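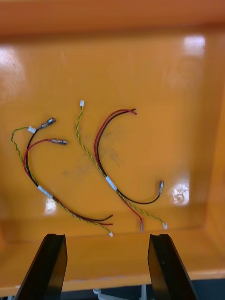 January, after supper

Sorting parts at the bench again! The harnesses went first - red and black with the yellow-green pair twisted in, and those silver terminals snag on everything. 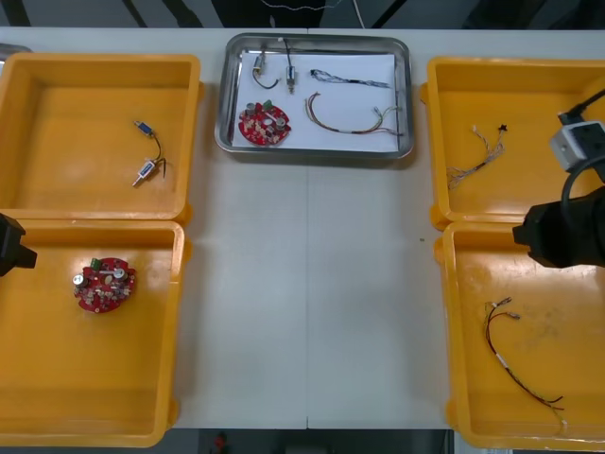

Sorcha Flanagan wants the little motors kept apart from the boards, fine by me. I do like that round red board. 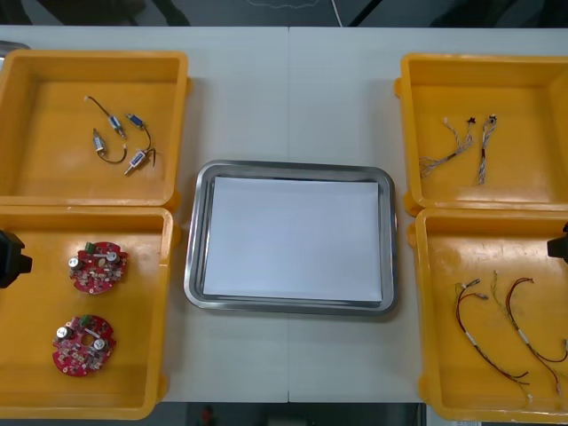

White paper in the steel tray was her idea too (good one).

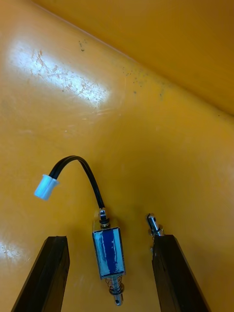 My favorite is still the solenoid, blue coil, tiny spring and all. Tea now, then bed.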